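# Comparing three ways of pushing blocks: our spring project at Estgate

Written up by Nadiia Harasym, with the measurements and most of the patience supplied by Svitlana Pylypenko

When we picked this topic in the autumn we thought we would be building something clever with fingers. We had a rather lovely plan for a gripper with soft pads (there are pages of sketches, and I still like them), and then our supervisor, Dr Mykhailiuk, asked us what we would compare it with, and we had no good answer. So the project became smaller and, I think, a good deal better. We would take one arm and one table-top task, and try three tools on the end of it, changing as little else as we could.

## The task

The arm has to slide a named block across a board until it touches another named block, for example "push the green star to the blue cube". No lifting at all. The blocks come in different shapes and colours, and we liked that, as a heart behaves very differently from a cube when you lean on it. A trial counted as a success if the two blocks were touching within 31 seconds and no block had gone off the board.

## The three tools

- **Closed gripper.** The ordinary two-finger gripper that came with the arm, kept shut and used as a blunt nose.
- **Flat paddle.** A small printed plate, held square to the direction of travel.
- **Round rod.** A plain cylinder pointing straight down, with a rounded tip.

Svitlana drew the paddle and printed it four times before it stopped snapping at the neck. The rod needed hardly any work by comparison, apart from an afternoon spent getting it to hang properly upright, and we were a bit embarrassed by how little there was to say about it in our half-term talk.

## How we ran the trials

Each tool got 72 trials, driven by the same person (me, mostly) with the same handheld controller, which was the Ziltico one with the two thumbsticks. We shuffled the order of the tools so that I wouldn't simply get better at driving and hand all the credit to whichever one came last. Before each set we let the arm touch down at 3 marked points to check its height, because even a slight sag meant that the tip scraped the wood and the whole thing juddered.

We also tried two camera positions early on, one high up and one lower down at the front. From high up it was easy to judge distances, but the arm kept getting in the way of whatever I was pushing. The lower view was kinder for that, though blocks still disappear behind the tool when it comes in close, and I learned to back away a little and look again before committing to a push.

## What we found

The paddle was the best at long straight pushes, which we had expected, and it was lovely to watch with the cube. With the stars it was much less happy. A point would catch on the face of the plate and the star would swing round and wander off to one side, and by the time I had turned the wrist to correct it, the time was nearly up.

The closed gripper was the one we both liked least. It is wide one way and narrow the other, so every push depended on which way the wrist happened to be facing, and it had a habit of nudging a neighbouring block that was none of its business.
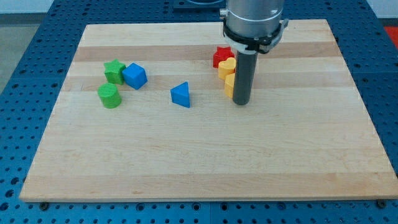 With the rod, the wrist angle stops mattering. It is the same from every side, so you only have to think about where the tip is, and my driving improved straight away once I had that one less thing to worry about. It does have its own bad habit: a single point of contact means the block turns if you are even slightly off its middle, so a long push becomes lots of short ones, with a small hop round to the other side in between. The rod still gave us 16 more successes than the closed gripper, and it finished only a little behind the paddle on the straight pushes. In crowded layouts, where two or three blocks sat close together, it was our clear favourite.

## What we would do differently

We should have written down how each block was turned at the start of a trial. We noted where it was, but a heart with its point towards you is a different problem from a heart lying sideways on, and we can't go back and separate those now. I'd also like someone else to drive a full set, preferably someone who hasn't spent the whole of May listening to us argue about paddles.

Svitlana wants to try a rod with a rubber sleeve next, to see whether a bit more grip stops the blocks spinning. Our thanks to Grodo for lending us the spare tool mount, which will be going back with all its screws once we find the last one.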